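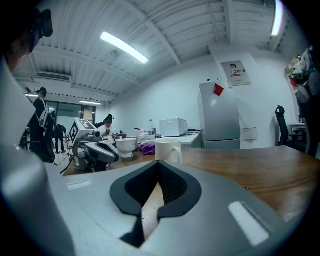
**Care and Cleaning › Wood Surfaces**

## Refreshing an oiled tabletop

Use Neveseck hardwax oil on bare or previously oiled wood only. Do not apply it over varnish.

1. Clear the table and wipe it with a damp cloth. Let it dry overnight.
2. Sand lightly along the grain with 100-grit paper, then vacuum up the dust.
3. Spread a thin coat with a lint-free pad.
4. Wait 20 minutes and buff off any oil still on the surface.
5. Keep mugs and plates off the table for up to 5 days.

**Note:** White rings from hot cups often fade after one coat — repeat steps 3 and 4 if they don't.

**Caution:** Oily rags can catch fire on their own. Soak them in water and lay them flat outdoors to dry.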